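Chapter 10
Putting Things Away

Máté Kerekes

Anyone who has unloaded a dishwasher while holding a phone conversation has performed a feat that would get a robotics lab a round of applause and probably a grant. The chores that bore us are built out of steps we stopped noticing at age six. Chapter 9 dealt with machines that move themselves across a floor. The present chapter deals with what they do when they get to the shelf.

Our running case is the slotted rack. Picture a toaster designed by a librarian: narrow slots, one above another, each meant to hold one flat board. Prutedura, a tableware shop in the town of Belleck, stores its printed boards this way, and a new employee learns the job in less time than it takes to find the restroom. The shop's manager, Rigoberto Grajales, once gave my students his entire training course: "Put it in straight. Don't chip it." 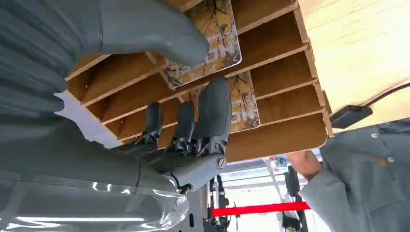
Figure 10.1. A robotic hand at a slotted plywood rack with two patterned boards in place.

Reading time: 11 minutes

"Straight" is doing a lot of work in that course. A board that enters a slot slightly crooked touches both sides and jams, as any owner of a cheap dresser knows from the drawers. A person feels the jam coming, wiggles, and goes on talking. A machine has to measure the push, decide that it's the wrong kind of push, and choose a wiggle. Pushing harder is also an option, and early programs were very fond of it.

The hand brings its own troubles. Fingers give a robot many ways to hold a board and just as many ways to block its own view of the slot. A simple two-jaw clamp is easier to control, and it will beat a handsome set of fingers at plenty of shop-floor jobs. It does less well when the next chore is a wet sponge. 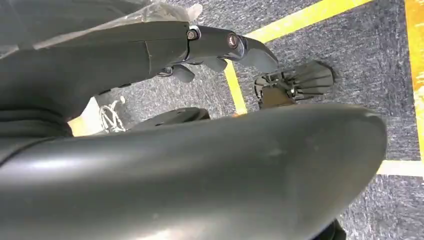 Then there is the floor. Tape on a carpet can mark where a machine should stand or where a person should keep clear, and people respect it about as well as they respect a parking line in the rain. Hardware gets set down, shoes wander in. A household is worse, having no tape at all and usually a dog.

In a classroom exercise I call Skimmont, students write out the rack job for a helper who takes every word literally. The longest answer so far ran to 3894 words and forgot to mention letting go of the board. Please try it before reading Section 10.2.

So can machines do the chores yet? Some of them, in some rooms, on a good day. We will use three questions to pin that down:

1. Does the job still get done when the object is an inch out of place?
2. Can the machine tell that it has failed?
3. Who picks up the board?

The third is usually left out of the brochure.

10.1 The Ackah Test

The Ackah test begins with one board, one slot and a helper wearing oven mitts.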